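Hultlow show raises entry fees again and promises better parking

Monday, November 4, 2024

The Hultlow all-breed dog show will cost more to enter next spring, and the people who run it say exhibitors will get a better weekend for their money. Anyone who sat in the line for the exhibitor lot last April may want to see the gravel before believing it.

The new schedule went out over the weekend. A first entry goes up by $3, the second raise in two years, and the early discount for people who enter more than one dog is gone. Overnight parking for campers and RVs, which used to be folded into the entry, will be charged separately. The schedule doesn't give a price for that yet. It says "to be confirmed," the same words that appeared next to the wash station last year, and the wash station was a hose.

According to the club, the show took 3,289 entries last April over the two days. That is the number on the front of the schedule, in large type. Further back, in the notes to the ring plan, the number of dogs that were present and judged is given as 1,710. Part of the gap is easy to explain, as plenty of dogs are entered in more than one class and each class counts as an entry. The club doesn't say how much of it is that and how much is people who paid and stayed home, and a call to the show office asking for the split was not returned.

It matters because the larger number is the one being used to argue for a bigger site. Hultlow wants to move the terriers and the toy breeds out of the main hall and into a tent on the lower field, with 10 extra rings between the two. Last spring the lower field was where the trailers got stuck. The plan shows a "firm access track" running along the hedge to the back gate. There was no track there when we walked it last week, firm or otherwise, and no sign that work had begun.

The club says drainage is "in hand" and that the contractor, Tanalach, will be finished well ahead of the show. Asked what happens if it rains the week before, a club spokesperson said the plan allowed for weather. It would be good to know how. The schedule has a page and a half on where sponsors can put their banners and two lines on wet ground.

There is some good news for people with older dogs. The veterans classes have been moved from late afternoon to the morning, which exhibitors have been requesting for years. The grooming area will also be open from six, with power at every table, if the power holds. It went out twice last time, once in the middle of the poodles.

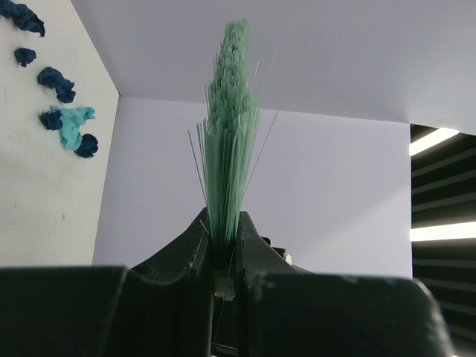 Veronika Pfister said she would pay the extra for her two schnauzers, Fang and Sokau, without complaint if she could get the van in and out of the field under its own power. She was towed both ways in April, she said, and was told then that the track would be ready by summer. She would rather have one dry hall and fewer rings, and she thought the toy people would say the same once they had carried their crates across that grass in the rain.

The club says exhibitors can send comments to the show office until the end of the month. Entries open before then, at the new price, and the refund rules have not changed: none for weather, none for parking, and a credit toward next year if a judge is replaced.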